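Printing the Harbor: Project Report
Printmaking and Mixed Media, second year
2021-07-11

So my project was a set of linocuts of the Tandholm waterfront, and I'll say right away that I didn't finish everything I promised in the proposal. The plan was 16 prints, one for each mooring on the old quay. I ended up with 15, and the missing one is the fish store, which I carved twice and hated both times.

I started in May with walks and pencil drawings. My first idea was to work from photos, but the drawings came out looser and I liked that a lot more (they also made me decide what to leave out, and in lino you have to leave out plenty!). Gray lino for the first few blocks, then the softer kind when my wrist started complaining. The softer stuff cuts like butter but the fine lines crumble, so all the rigging on the later blocks is thicker. You can tell which ones they are if you line them up.

Paper took me forever. I tested a smooth one from Overgaard and a heavier one from Gresberg with more tooth to it. The Gresberg sheets held the dark blue really well – the Overgaard ones printed sharper but showed every fingerprint. I bought 100 sheets of Gresberg and went through nearly all of them. Counting proofs, I pulled 119 prints on both papers, and a good third of those are now wrapping paper.

Color was the part I learned the most from. I wanted two layers on every print and my registration was terrible until I taped a cardboard corner to the bench. After that the sky layer mostly landed where it should. The Fomness ferry print is still a bit off, but I kept it in the set and it got the nicest comments at the crit.

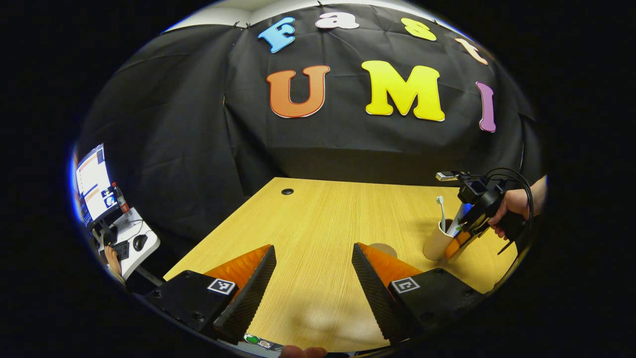 Foam letters on black cloth, over the wood-grain tabletop.

For the display I hung the prints in mooring order, left to right, at eye level, with no frames. I'd do the labels differently next time. Mine were handwritten and way too small, and people kept leaning in to read them and missing the prints.

Still to do: recut the fish store, bigger this time, and try one block in three colors.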